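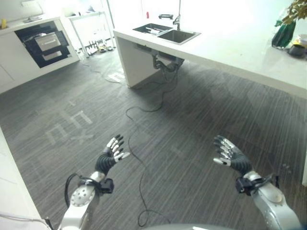
Both hands open, palms facing.

Dilluder glove pattern: questions we keep getting

Bit of a rush job this, will tidy when the March orders are out.

How much yarn do I need?
One skein of Mansilla 4-ply, 279 metres. Does a pair in all sizes. Long cuffs, get a second skein. Same dye lot if you can, the greens vary a lot.

Can I use something else?
Yes. Any 4-ply with a bit of nylon in it. Not cotton, it bags at the knuckles and never comes back.

What needles?
Double pointed, short ones. Pattern says 2.5mm, go down if you knit loose. Magic loop fine for the hand, fiddly for fingers.

I've never done gloves. Too hard?
If you can do a sock you can do these. Start with the fingerless version, page 2, same hand, no fingers. Add them later if you feel brave.

How do I measure?
Round the palm, just under the knuckles, leave the thumb out. Then middle finger, tip to crease. Measure the hand you write with, usually a touch bigger. Buying for somebody else and can't ask? Go medium.

There's holes between my fingers!
Everyone gets them. Pick up one more stitch than it tells you at the base of each finger and knit it together with its neighbour on the next round. Or leave a long tail and sew the gap shut after. Both work, second is quicker.

Are left and right the same?
No. Thumb sits slightly towards the palm so they're mirrored. Check which one your on before the gusset. Ribbing is the same for both so you can knit the two cuffs first and decide later.

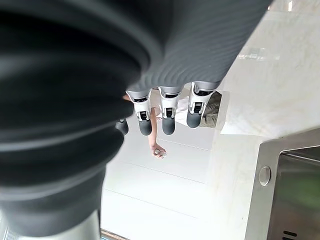

One knitter wrote in to say she does all eight fingers before either thumb, and leaves the little finger one round lower than the others, "otherwise the whole glove pulls sideways when you make a fist". We tried it. Lower little finger is going in the next print of the pattern.

Does the 20 rounds of rib really matter?
Only for looks. Less is fine, they'll ride up under a coat though.

Washing?
By hand, cool, flat on a towel. No tumble dryer, please.

Where do you post from?
Werkthorpe. Second class unless you pay for first. The Zellen wool comes seperately from the mill, so may turn up after the pattern.

Is the chart error fixed?
Yes. Line 184 in the large size, should read k2tog, not k2. Printed copies from before that, just pencil it in. Downloads are already corrected, use the same link you had.

Can I sell what I make?
Gloves yes, pattern no.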